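Résidence Nistholm – Compte rendu de la réunion des occupants du 7/26/18

Présents : six occupants sur huit. Deux absences excusées. Début à 18 h 40, salle commune.

1. Approbation du compte rendu précédent
Approuvé sans modification.

2. Nourriture dans les chambres
Le règlement interdit la cuisson dans les chambres mais ne dit rien des biscuits et autres en-cas emballés. Deux occupants souhaitent une interdiction complète, à cause des miettes. Les autres s'y opposent. Après discussion, il est décidé que les produits emballés restent autorisés, à condition que les paquets entamés soient refermés et rangés hors du lit.

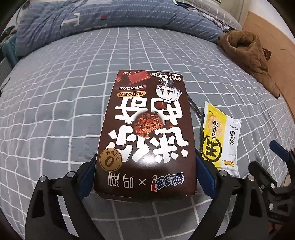 Point 2 : boîte de mini cookies au chocolat et sachet individuel, chambre double.

La poubelle du palier sera vidée le mardi en plus du vendredi.

3. État des chambres avant le changement de literie
Le passage de la société Provska est maintenu. Les lits doivent être dégagés la veille au soir : vêtements, couettes, oreillers, câbles. Les valises peuvent rester dans la chambre, mais pas contre le lit, le personnel devant pouvoir en faire le tour.

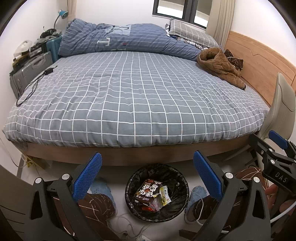
Point 3 : chambre double, valise grise contre le lit et câble de charge sur la housse.

Une occupante demande si les couettes personnelles seront lavées. Réponse : non, seul le linge de la résidence est pris en charge. Le devis Provska s'élève à 427 euros, celui de Goel à 730 euros. Le devis Provska est retenu par cinq voix et une abstention.

4. Draps
Chacun refait son lit lui-même. Le drap-housse doit être bordé des quatre côtés.
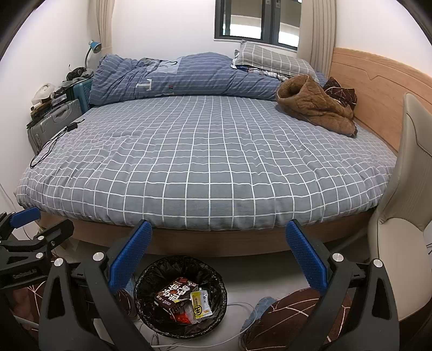 Les oreillers et les plaids personnels sont à marquer au nom de la chambre. Le stock de draps de rechange est à compléter avant décembre, budget plafonné à 118 euros.

5. Divers
La clé du local à vélos est toujours chez Bodine pour copie. L'ampoule du couloir du deuxième est à changer.

Fin de la réunion à 19 h 35.

Commentaires (3)

chambre6 : Pour le point 3, on met où les couettes si l'armoire est pleine ?

palier2 : Dans la salle commune, sur le canapé, mais pas avant 20 h.

anonyme : J'avais demandé que le bruit du lave-linge soit noté dans les divers. Merci de l'ajouter.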